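Jarnix hand-held grippers: fault 3616 FAQ

Applies to paired units used at the Skestosholm bench. Last revised in November.

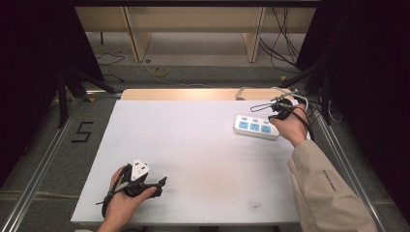

What does fault 3616 mean?
The jaw position reported by the gripper no longer matches the commanded zero. Recording stops on both hands, even if only one unit has the fault.

Is it the same as 2634?
No. 2634 is a lost connection and clears when the cable is reseated. 3616 stays latched until the unit is zeroed again.

What causes it?
In most of the returned units the jaw encoder connector had worked partly out of its socket. Repeated pulling on the cable does this. A smaller group had a cracked jaw link.

Can I clear the fault and keep working?
Once. If it comes back within 12 minutes, take the unit out of service and tag it.

How do I zero the gripper?
Open the jaw fully, close it with nothing between the fingers, then hold the side button for eight seconds. Prenora shows "zero stored" when the value is accepted.

Is there a safety issue?
Yes, when the session involves power strips, plugs or chargers. A faulted jaw may not release when told to. Disconnect the strip from supply before the session and leave it disconnected. Do not pry a stuck jaw open with the unit powered.

Are earlier recordings affected?
Discard any made after the first 3616 entry in the log. Files from before that entry can be kept.

Which firmware has the fix?
Version 12 detects the drift sooner. It does not repair the connector.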